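**Trutik feed mill - slipform or bolted steel for the new silos?**

**hopperbin** wrote:

The Trutik plans went up on the council site in February. Four silos next to the intake building, drawn as slipformed concrete. The lorry route comes in past the Stumholm poultry sheds. Total storage is given as 1,486 tonnes. For that volume I'd have expected bolted steel. Has anyone seen the reasoning?

**m_augerman** wrote:

Miroslava Danko signed the structural note. It's in the appendix, after the drainage sheets. Her case is condensation: soya meal in thin steel cools at the wall overnight and cakes. Concrete holds its temperature better.
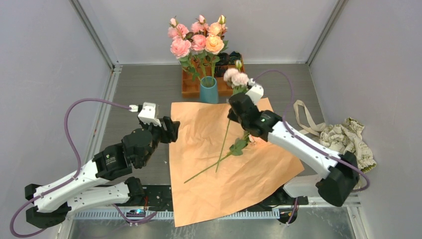 What moisture content is the note working to? It assumes meal delivered at 12 per cent or below, with anything wetter turned away at intake.

**gravelpit8** wrote:

Don't agree with the caking argument. We run bolted steel with roof vents and a small aeration fan per bin, and we clear the walls twice a year. Slipform at that size is a lot of money for a problem a fan deals with. You also need a crew pouring day and night until the wall is up, and if the pour stops you get a cold joint.

**hopperbin** wrote:

What hopper angle are you on? The Trutik drawings show a 60 degree cone in steel, hung inside the concrete wall. I can't see how they get the ring beam in without a second crane visit.

**gravelpit8** wrote:

Sixty-five, lined. Sixty is marginal for meal. Fine for whole wheat.

**m_augerman** wrote:

The ring beam goes in once the slip is finished, lifted over the top before the roof deck. Šimko did it that way on their last mill. It took three lifts per bin, one crane, no second visit. Agree that 60 is tight for soya. Inum are down as supplier for the dischargers, so I assume the cone was set to suit their unit.

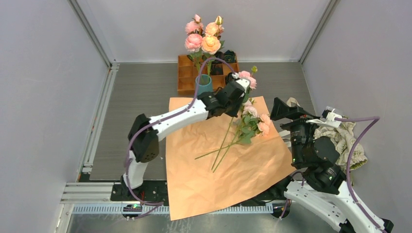 The discharger opening is the other thing to check. On sheet 8 it scales smaller than the schedule says, and a narrow outlet on a 60 degree cone will bridge whatever the wall is made of. I've written to the planning officer asking which one is right.

**gravelpit8** wrote:

That I do agree with. Fix the outlet first, then argue over concrete. Still say steel.

**hopperbin** wrote:

Just measured sheet 8 and I get the same mismatch. Will post the reply if the officer sends one round.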